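Notes on the Flarevton small-items list, kept with the Lumitz sorting sheets. Last edited Mar 12, 2020.

## Chopsticks and glasses

The old sheet files these under "table things". I doubt that helps anyone looking for a pair of glasses. Chopsticks go under `utensils`, glasses under `eyewear`, even when they share a cloth.

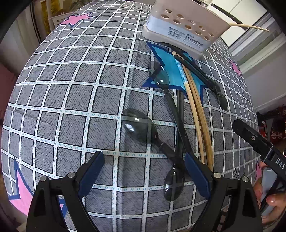 Ogilvie's rule says dark lenses mean `sunglasses`. Maybe – but a slight tint is hard to call, and I wouldn't trust the column for it.

- `holder`: the white one with holes. Don't guess what it was sold for.
- `cloth`: gray and white checks, with stars. The December sheet has it under plain, so check the other cloth entries too.

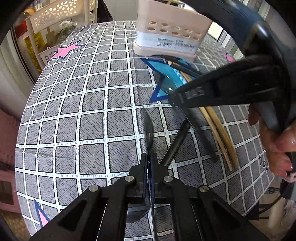

## Still open

- Lakow wants one row per pair. I'm not convinced, but fine.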